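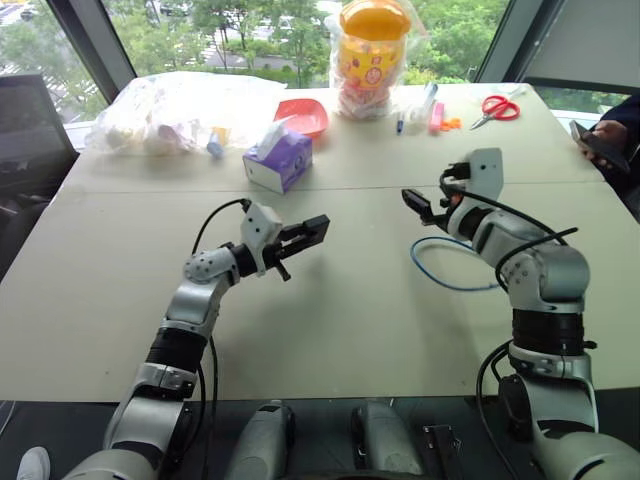
The big table by the window.

My Project Report: Does an Early Release Date Help a Small Horror Movie?

By Eilidh Pringle

Okay, so I picked this topic because I watch way too many horror movies and I wanted homework that counted as watching trailers. My teacher, Mr. Shokri, said yes as long as there were real numbers in it, so there are real numbers in it.

The movie I followed is called Skulthorpe. It's a ghost story set in a flooded village, made by a small company called Vernance, and it was shot mostly in Fodudstead, where my aunt lives (she is not in it, she did ask). The director is Keyvan Kazemi. He had made 2 short films before this and no features, so it isn't like people were already lining up.

What I wanted to find out was pretty simple. Vernance put out a release date in March, way before there was a trailer or even a proper poster. Does telling people the date that early get them excited, or do they forget by the time the movie shows up? I guessed they would forget. I forget my own dentist appointments.

How I did it

I made a survey with six questions and sent it around school and to the horror fan group I'm in. I got 927 answers, which is a lot more than I was ready for, and reading the "any other comments" box took me an entire weekend. I also kept a log of the follower count on the movie's page. I tried to write it down every night after dinner but I missed a few nights, and those are blank in my chart. I didn't fill them in with guesses.

Then I emailed Vernance with some questions and did not expect to hear back. Parvaneh Azimi, who handles publicity there, wrote me a really long and nice email! She said they announced early so the independent theaters would hold a screen for them, and the fans were kind of a bonus. I had never once thought about the theaters. That changed my whole second half and I had to rewrite it.

What I found

The page had 680 followers the night before the date was announced. By the time the trailer came out it had 1309. So it almost doubled with nothing to show anybody except a date and one blurry still of a church door. After the first week, though, the line on my chart goes nearly flat until the trailer.

The survey was messier. Most people who had heard of Skulthorpe knew it was coming out in the fall, but hardly anyone could give me the actual day. A lot of them mixed it up with Sutherland, the vampire series, which has a similar font on its poster (I checked, and it's really similar). The people who did know the day were almost all from the fan group. I should have kept the two groups separate from the start — I had to go back and sort them by hand, and I think a few ended up in the wrong pile.

Problems

My survey only reached people who know me or who already like horror, so it can't tell you much about regular moviegoers. I also asked "Are you excited for Skulthorpe?" before I asked whether they had heard of it. Bad order! Some people said they were very excited and then said they had never heard of it.

What I think now

I was half wrong. People don't keep the exact date in their heads, but they do keep the feeling that something is coming, and some of them click follow so they won't have to remember. For a movie with no famous names in it, I think that's worth doing. I'd still like to know if any of those followers buy a ticket, and I can't find that out until it opens. I'm going either way.

Thanks to Ms. Azimi for answering my email and to my brother for explaining how to make the chart do two colors.

Handed in 14 May 2020

Comments

Remzi Yalçınkaya: I was one of the very excited people who had never heard of it. Sorry. I have watched the trailer now and I'm still very excited.

M. Shokri: Nice work, Eilidh. Please add the survey questions at the back so other students can see the order problem for themselves.

Eilidh Pringle: Will do! And Remzi, I knew it was you.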